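Omness Hand Press for Murukku and Sev: A Review After a Season of Frying

I have owned three murukku presses. The first was my mother's brass one, which is heavy and takes two people when the dough is stiff. The second was a cheap steel one with a plunger that went crooked. The third is the Omness, a crank-handle press in stainless steel, and I have been using it since June.

I bought it from the Drirum shop site for 2190 rupees. The list price was 2231, so the discount was small enough to ignore.

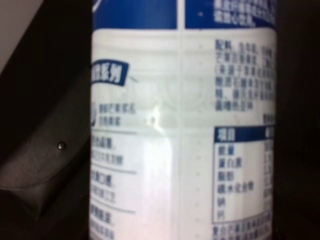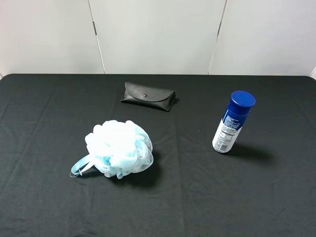
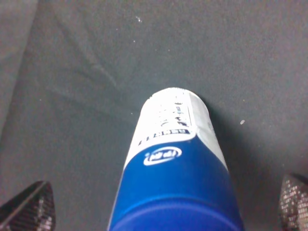
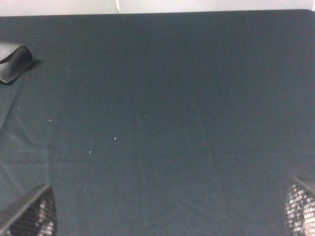
What comes in the box

You get the barrel, the crank with its threaded rod, a screw-on bottom ring and a set of discs: fine sev, thick sev, plain round holes, star, ribbon and one with a single star hole for chakli. There is a leaflet with recipes. The recipes are poor. The one for ribbon pakoda leaves out salt completely, and the one for sev gives a water amount that makes batter. Use your own.

The discs sit flat inside the ring and do not rattle. On my old steel press the disc would tilt if I put in too little dough, and the strands came out thick on one side and thin on the other. I have not had that problem with this one.

How it presses

The crank turns smoothly once the rod has been oiled. Mine was dry out of the box and squeaked on the first batch. A drop of cooking oil on the threads fixed it, and I do this each time now.

I started with a plain rice flour and urad flour dough, with butter, cumin, salt and a pinch of asafoetida. With the three-hole star disc the strands came out even and the edges were sharp. One filling makes four medium spirals. That is less than the brass press holds, so you stop to refill more often. If you are making a large batch for a holiday this adds up. I made a full tin in one evening and was tired of unscrewing the top by the end.

Stiff dough is harder. I tried a ragi version that I had made too dry, and the handle began to flex. I took the dough out, worked in two spoons of warm water and it went through fine. The press will tell you when the dough is wrong, but I would not force it. The handle is the weakest part of the whole thing.

The fine sev disc is the best I have used. The holes are clean on both sides, with no burrs, and the strands fall straight into the oil without breaking. For sev I pass the besan through a sieve twice — any lump at all will block a hole, and then you have to stop and clear it with a pin.

The ribbon disc is only fair. The slots are narrow and the ribbons came out thin and browned too fast. I lowered the heat and they were better, but I still prefer the ribbons from the brass press.

One thing to watch: the barrel gets warm when you hold it over the pan. There is no grip or sleeve on it. I press onto the back of a flat ladle or a square of parchment and slide the spirals into the oil, which keeps my hands away from the steam. If you like to press straight into the pan, keep a cloth handy.

Cleaning

Take it apart right away and soak the discs. Dried dough in the fine sev holes is a nuisance and needs a toothbrush. The barrel is a plain tube and wipes out in a minute. The threaded rod collects flour near the top, so brush that part as well. I dry everything with a towel and leave it open overnight. There is no rust so far.

Compared with the others

A relative has the Flurkelis press, the one with the trigger handle. It is quicker for small amounts and easier on the wrist, but it holds very little and the plastic collar cracked in its second year. I also looked at the Barbosa, which is wider and costs more. I have only handled it in a store and did not like how the ring cross-threaded when I put it on.

The brass press is still the strongest of them all. I use it for ribbon and for very large batches when there is someone to help. For an ordinary evening when I want one jar of murukku and one of sev, the Omness is the one I take out.

Small complaints

The ring has no marking to show which way it starts, and it is easy to get it on crooked. Turn it backward until you feel it drop, then tighten. The box is thin cardboard and will not last, so find a tin for the discs. I have already lost one behind a drawer and had to pull the drawer out to get it back. Spare discs are sold on the Drirum site for 70 rupees each, but the ribbon one has been out of stock every time I looked.

Rating: 4 out of 5. I took a point off for the handle and the small barrel.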